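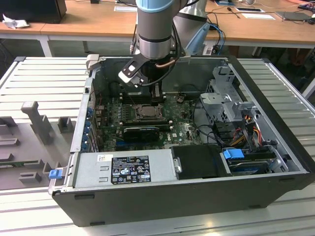
Brukardの再生工場見学記:デスクトップパソコンの中身を見る日

12月17日(金)、Flilellの工場公開日に行ってきた。Flilellは企業や学校で使われなくなったパソコンを引き取り、分解して、使えるものは部品や本体として売り、使えないものは材料ごとに分けて出荷している会社である。公開日は夏と冬の年2回で、7月の回は申し込みが間に合わず、今回が初めての参加になった。

見学の内容は、受け入れ場、分解の部屋、部品の検査室、材料の置き場、売店の順。途中に説明の時間と休憩が入り、昼前に始まって夕方前に終わった。以下、順路に沿って書く。撮影してよい場所と禁止の場所があり、検査室と倉庫の一部は禁止だった。

行き方

最寄り駅からは11番のバスに乗り、「Dreßler前」で降りる。Dreßlerは工場の建物に以前入っていた印刷会社の名前で、会社はもうないが停留所の名前にだけ残っている。降りて道を渡ると門が見える。駅から工場までは約16キロあり、歩くのは無理だと思ったほうがいい。バスは本数が少なく、一本逃すと開始に間に合わない。私は早い便にしたため、門の前でしばらく待つことになった。

車で来ている人もいた。駐車場は建物の裏で、入口の案内板が小さいので通り過ぎやすい。門の横の守衛室で名前を言うと、首から下げる札と保護めがねを渡される。靴はつま先の開いていないものと事前の案内に書いてあった。サンダルの季節ではないので、こちらは問題にならなかった。

受け入れ場

最初に案内されたのはトラックの荷を下ろす場所。パレットに積まれた本体がフィルムで巻かれて届き、ここで一台ずつ番号を付ける。番号のラベルは、工場内で「Buvix」と呼んでいる管理の仕組みから出てくる。型番、引き取り元の区分、外観の傷、電源が入るかどうかを登録し、その結果で行き先が決まる。

行き先は大きく分けると、本体のまま整備して売るもの、部品を取るもの、材料にするもの。同じ型のものがまとまって届くと作業が早い、と説明があった。学校の入れ替えで出たものは型がそろっていて、個人から持ち込まれたものはばらばらになる。

外側がきれいでも中にほこりが詰まっていることがあり、外観の評価と中身の評価は別の欄になっている。ほこりは分解の前に、隣の小部屋で吸い取る。私たちが通ったときは掃除機の音がかなり大きく、説明の声がほとんど聞こえなかった。

フィルムと木のパレットは引き取り元に返す。返せないほど傷んだパレットは薪として近所の人に分けているそうで、門の横に積んであったのがそれだった。

分解の部屋

今回いちばん長くいたのが分解の部屋である。対象はDellのデスクトップで、横に寝かせ、側板を外して中を上に向けてある。台は表面に溝のある金属製で、色は薄い灰色。

部屋に入る前に、廊下の掲示で内部の名前をひととおり習う。電源ユニット、ドライブのケージ、拡張スロット、グラフィックスカード、メモリ、CPU。自分でパソコンを組んだことのある人には退屈な時間だったかもしれない。私は家のパソコンにメモリを足したことがあるくらいなので、ケージとスロットの位置関係を図で見ておけたのは助かった。

説明の中で面白かったのは青い部品の話である。この機種では拡張スロットの押さえやドライブまわりの取っ手など、人が触って外すところに青が使われている。分解するときは、まず青いところを探すように新人に教えるという。実際に目で追ってみると、黒い外装と灰色の内側の中で青はよく目立ち、遠くからでも位置が分かる。

電源ユニットには黒い表示ラベルが貼られていて、白い文字と認証の記号が細かく並んでいる。検査の担当はこのラベルで出力を確認し、Buvixに入力する。ラベルがはがれていたり読めなかったりする電源は、動いても部品としては売らない決まりになっている。

分解の手順書は部屋の壁に貼ってあった。項目は次のとおり。

電源を抜いてあることの確認
静電気対策の確認
ドライブの取り外しと記録
ケーブルの取り外し
カード類の取り外し
メモリの取り外し
CPUの冷却部品の取り外し
CPUの取り外しとソケットの点検
電池の取り外し
基板の取り外し

手順書では順番がこのように決まっているが、機種や状態によっては入れ替えることもある。ケーブルが太くて邪魔になる機種では、電源側のコネクタだけ先に外してしまう。ドライブを先頭のほうに置いてあるのは、データの入っているものを早く別の箱に移すためだという。

赤や黄や黒の電源の線は、まとめて縛らずに自然に垂らしておくのがこの工場のやり方だった。縛ると基板に力がかかることがあるらしい。

CPUのソケットについて

CPUのソケットには、説明の時間の半分近くが使われた。CPUは金属の枠で上から押さえてあり、横のレバーを外すと枠が起き上がる。枠を起こし、CPUをまっすぐ上に持ち上げる。斜めに引くと接点を傷めるので、持ち上げる向きが大事になる。

冷却部品を外すと、CPUの上面に残った放熱用のグリスを拭き取る。ここで使う布は毛羽の出ないもので、拭く方向も決めてある。外周から中央に向かって拭くと、グリスが基板側に流れにくい。見学者用に、使い終わった基板を使った練習台が廊下の先に用意されていて、希望者はそこで拭き取りとレバーの操作を試すことができた。

私も試した。レバーは思ったより固く、最初は力の入れ方が分からなかった。少し外側に逃がしてから上げると軽くなる。戻すときは逆で、最後に手ごたえがあってから引っかけるところに収める。隣の中学生はすぐに覚えて、何度も開け閉めしていた。

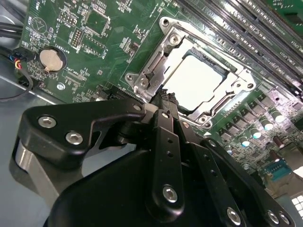

古いCPUは、外したあと何に使うのか。

動作を確認できたものは修理用の部品として売り、動かないものは貴金属を回収する業者に送る。

これは見学者から出た質問で、私も同じことを考えていた。パソコン本体の整備に自社で使う分もあり、そちらは売店には並ばない。同じ機種の中で速いCPUに載せ替えて、一台にまとめることもあるという。

ソケットの点検は拡大鏡で行う。接点に曲がりがあれば、その基板は部品としての評価が下がる。直せる場合もあるが、直す時間を考えると材料に回すほうが安くつくことが多いそうだ。このあたりの判断は年によって変わり、部品の相場が上がると直す基板が増える。

昼の休憩

休憩は二階の食堂で取った。社員食堂を見学者にも開放していて、日替わりの定食とスープがある。私は豆のスープとパンにした。味は薄めで、机の上の塩をかける人が多かった。飲み物は自動販売機で買う。

食堂の壁には、Dreßlerの印刷工場だった頃の写真が並んでいる。今の分解の部屋には輪転機が置かれていたそうで、床が厚いのはその名残だと掲示に書いてあった。印刷所時代の活字の棚も一つ残っていて、今はねじの標本入れになっている。引き出しごとに太さと長さの表示があり、開けて見てもよかった。この棚は見学の順路に入っていないので、休憩中に見ないと見逃す。

窓からは裏の駐車場と、その先の川が見える。天気は曇りで、少し風があった。

午後、もう一度分解の部屋へ

午後は組が入れ替わって、午前と違う位置から分解の部屋を見ることができた。一組の定員は11人で、午前は後ろの列だったのが、午後は手前に立てた。距離が近いと、細かい文字やねじの形まで分かる。

午後の話題は主にドライブと電源だった。ハードディスクは抜いたらすぐに番号を読み取り、鍵のかかる箱に入れる。データの消去は別の部屋で行い、消去が終わったものには証明の書類が付く。消去できないものは物理的に壊す。壊す機械はガラス越しに見せてもらえたが、動いてはいなかった。

箱の鍵は担当の班が持ち、班が交代するときに中身と記録を突き合わせる。合わないときは、合うまでその班は帰れない。過去に一度、ラベルの貼り間違いで夜まで残った日があったという話を聞いた。
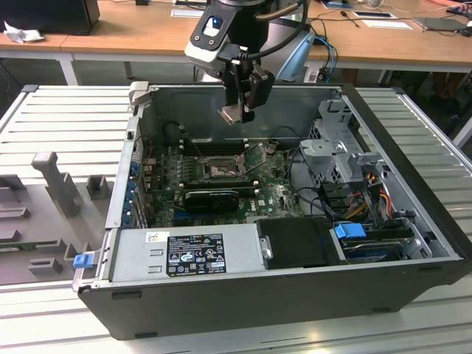 電源のほうは、外したあとに負荷をかける試験がある。数分間つないで電圧が安定しているかを見て、音も聞く。ファンの音がおかしいものは、電圧がよくても落とす。試験の結果はラベルになって電源の側面に貼られる。メーカーのラベルの上には貼らないのが決まりで、重ねて貼った品は売店に出せない。

手で回せる形のねじは、見た目が同じでも太さの違うものがあり、外したら機種ごとの皿に入れる。混ざったねじを分ける作業は誰もやりたがらないと言っていた。食堂の標本棚も、もとは混ざったねじを調べるために作ったものだそうだ。

ケージは鉄の板で、側面に穴が開いている。穴があるのは風を通すためと軽くするため。ケージだけでは部品として売れず、ほとんどが鉄としてまとめて出荷される。ただし青い取っ手や押さえは別で、折れたときの交換用に欲しがる人がいるため、きれいなものは取っておく。

材料の置き場

建物の奥に材料の置き場がある。鉄、アルミ、銅線、基板、樹脂に分けて、それぞれ大きなかごに入れてある。基板はさらに等級で分かれる。端子に金の使われている量が多いものが上の等級で、電源の中の基板などは下の等級になる。

樹脂は色と種類で分ける。黒い樹脂は機械で種類を見分けにくく、成形のときに入った記号を読んで分けることが多い。記号のない黒い樹脂は値段がほとんどつかないという話だった。外側の黒い前面板などがこれに当たる場合がある。

電池も分けて保管する。基板に付いている丸い電池は、時計と設定を保つためのもので、ホルダーから外して専用の容器に集める。金属の上に裸で置くと短絡することがあるので、容器の中には仕切りが入っている。この電池の電圧は入荷のたびに抜き取りで測り、保管されていた年数の目安にしているそうだ。 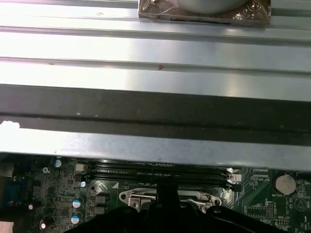

基板の上の印字も、分類のときには手がかりになる。電池のそばの「BATTERY」のように読めば分かるものもあれば、略号だけで何の端子か調べないと分からないものもある。工場では機種ごとに基板の図を作り、端子の略号と用途を書き込んでBuvixに登録している。分からない略号が出たら、とりあえず空欄のまま写真を付けておき、後で詳しい人が埋める。

メモリは種類と容量で分ける。見た目で分けられるのは切り欠きの位置までで、容量はラベルを読むか、試験機に挿して確かめる。ラベルのないメモリは全部試験機に回る。スロットの側にほこりが入っていると正しく読めないことがあるため、試験機のスロットは毎朝掃除する。

金属の板については、曲げや溝の付け方で強さが変わるという説明があった。平らな板は薄いとすぐにたわむが、長い溝を付けると同じ厚さでもたわみにくい。パソコンの外箱や棚の板に溝が多いのはそのためだという。見学者の中に板金の仕事をしている人がいて、ここだけ質問が長く続いた。

売店

最後は売店。整備済みの本体、メモリ、ドライブ、ケーブル、ねじの詰め合わせが置いてある。公開日だけの棚もあり、青い押さえや取っ手のばら売りがあった。私は家の機械に使えそうなメモリを買った。税込み1,830円で、動作確認の紙と番号のラベルが付いている。番号を売店の端末に入れると、検査した月と試験の結果が表示される。取り外した元の機械の情報は出ない。

本体は持ち帰りのほか、配送も頼める。送料は行き先によるので、買う前に窓口で確認するとよい。支払いは現金とカードの両方が使えたが、カードの機械の前に列ができていて、現金のほうが早かった。返品は未開封に限らず、動かない場合は受け付けるとのこと。

参加する人へ

申し込みはFlilellのサイトから。冬の回は夏の回より空いているようで、私が申し込んだときは午後の組にもまだ席があった。

分解の部屋は暖房が弱く、上着を着たままのほうがいい。材料の置き場は外とつながっていて、さらに寒い。手袋は練習台のところで借りられるが、大きさが一種類しかなく、手の小さい人には余る。保護めがねは眼鏡の上からかけられる形だった。

荷物は入口のロッカーに入れる。硬貨は不要。筆記具と小さな手帳は持って入れるので、型番や略号を控えたい人は用意しておくとよい。帰りのバスは夕方になると間隔が空く。売店で長居をするなら、先に門の横の時刻表を見ておくこと。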